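# Teaching a gripper to fumble: a chat with Aroha Goodwin

I got to the Stenau lab early, mostly because I'd been promised coffee, and Aroha Goodwin was already arguing with a spreadsheet. She waved me over without looking up. "Do you want the good number first or the annoying one?" she asked.

I said the good one, obviously.

"Okay, so 129 board types, one search policy, no retraining between them," she said. "That's the paper. Everything else is me explaining why it took 4 years."

I've wanted to write up this project for ages. If you follow the insertion crowd at all you'll have seen the preprint going around – the one about pushing circuit boards into slots without knowing exactly where the slot is. Goodwin wrote it with Wycliffe Biwott and Hamish Ngata, and the method has picked up the name Cadetti, after the simulator they started in and then mostly gave up on.

"We kept the name because it was already on all the folders," Goodwin told me. "Hamish wanted something grander."

The basic problem is easy to explain and horrible to solve. You have a board, you have a slot, and the slot is only a tiny bit bigger than the board. A camera gets you close. Then the fingers and the board itself start blocking the view at exactly the moment you need to see, and from there on you're working by feel. People do this all the time (think of plugging in a charger behind a couch), and we're pretty good at it, and we're terrible at describing how.

"I spent a month watching Brodie put boards in with his eyes shut," Goodwin said. "He'd tilt it, touch down on one corner, drag a little, and then straighten up. Every time! And when I asked him what he was doing he said, 'I'm just pushing it in.'"

Brodie Henare is the lab's technician, and he confirmed this from across the room. "I was just pushing it in," he said.

That tilt ended up being the heart of the method. Most of the earlier work they'd read held the part square to the hole and moved it in a spiral until it dropped. Goodwin's group tips the board first, so only one corner has to find the opening, and then lets the contact forces decide what comes next. The policy doesn't get a map of the panel. It gets forces, torques, finger positions and a short memory of what it felt over the last little while.

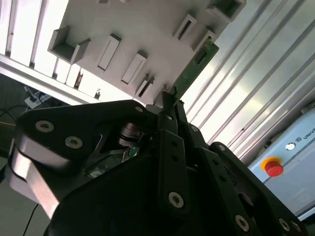
*Words by Heather Cartwright | Nov 1, 2020*

I asked her what the policy is thinking, if that's even a fair word, when a board is tilted against a slot like that.

"Biwott hates it when I say thinking," she said. "But fine. It's asking which wall it's touching. If the push comes back along the board, you're sitting on the rim. If it comes back sideways, you've got a corner in, and you can start to stand the thing up. Those two feel really different once you know to look for them. In the raw data, they look like mush."

Getting from mush to something useful was Biwott's side of the work, and he joined us around then with the coffee (finally). He's quieter than Goodwin and he draws on everything. Within a few minutes he'd covered the back of my notes with little arrows.

"Everyone wants to reward the insertion," he said. "So did we. The arm learned to shove. It would shove very hard, and now and then it would get lucky, and then it would believe in shoving."

What they did instead was score the search itself. The policy gets credit for any move that makes it more certain about where the slot is, even if the board goes nowhere. It loses credit for force it didn't need. Biwott calls these the curious half and the polite half, and he says the balance between them was the hardest thing to get right.

"Too polite and it hovers," he said. "It touches the panel like it's sorry to bother you."

Too curious, he added, and it scrapes back and forth all afternoon, learning a great deal about plastic.

The final training set came to 572 demonstrations, all done by hand-guiding the arm. I'd expected far more and I said so. Goodwin looked pretty pleased.

"Right? That's the part I'd put on a T-shirt," she said. "But they're not 572 nice clean ones. We asked people to start from bad places on purpose. Wrong angle, wrong end of the slot, board slipping in the fingers. You learn hardly anything from somebody who gets it on the first try."

Ngata, who ran most of those sessions, told me later by phone that this was a tough sell. People like to do well when there's someone standing next to them. He had a hard time getting anybody to miss convincingly, so he started moving the panel a little between tries without telling them which way.

"Then they missed beautifully," he said.

So what about the annoying number? I hadn't forgotten.

"Ah," said Goodwin. "2."

Two board types in the test set never worked well, and both come from the same supplier family, which the lab calls the Rojanasak boards. They're thin and they bend. Once a board bends, the force that comes back to the wrist isn't telling you about the slot anymore, it's telling you about the board, and the policy can't separate the two. It thinks it's on the rim when it's already halfway home. Then it backs out and starts over.

"I find that one painful to watch," Biwott said.

They've tried stiffening the grip and they've tried slowing everything down, and neither did much. The current idea is to let the policy flex the board a little in free air before it goes anywhere near a panel, so it has some sense of how springy the thing is. Goodwin thinks that will do it. Biwott thinks it'll need touch sensing in the fingertips, and the two of them went back and forth on this for long enough that I finished my coffee and part of hers.

I wanted to know about speed too, because that's always the first comment under these papers. A person is faster. Goodwin doesn't dispute it.

"Brodie is way faster," she said. "He's also bored out of his mind by the tenth one. We've put a time comparison in the appendix and I'd ask people to read the whole table, including the rows where we lose."

The code is going out under the name Onditz, with the demonstrations included and the force logs left unfiltered. That last bit was Ngata's condition. He's been burned before by datasets where somebody smoothed away the interesting part, and he wants other groups to be able to see every bump and slip. There'll be a setup guide as well, which Henare is writing, and which he described to me as "mostly warnings."

Before I left I asked if I could try hand-guiding a board in myself. Goodwin said sure. I tilted it, touched down a corner, dragged it the wrong way along the panel, and got stuck on the edge of the neighboring slot.

"Oh, that's a great one," said Biwott, and asked me to do it again.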